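Search this site
Enter keywords
Go

On the Proper Training of Astrologers

Killian Besson
Fri 11 May
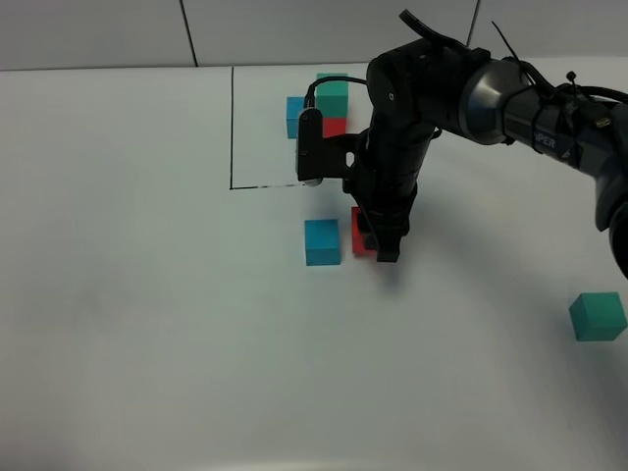
A robotic arm over a white tabletop.

The Tulteo Association of Astrologers will be asked in July whether members should complete a supervised period of study before offering paid readings. It is the view of this writer that they should.

At present a person may buy a course, cast 20 charts for friends and begin charging the following week. Some who do so are gifted. Many others have learnt the meanings of the signs and houses by rote, and have had little practice in weighing one part of a chart against another. A difficult Saturn is read out as a sentence passed upon the client, with no regard to its dignity or its aspects.

The proposal before members is modest. It asks for two years of study with an approved tutor, and three written chart readings to be marked by someone other than that tutor. The Minik school has worked in this manner for some time, and its students are well regarded.

Objections have been raised on grounds of cost. These deserve a fair hearing - a fee of 500 is not a small sum to a beginner - and payment by instalment should be permitted. The argument that astrology is a matter of intuition alone is weaker. Intuition has its place, but it is best exercised upon a chart that has been correctly drawn and patiently read.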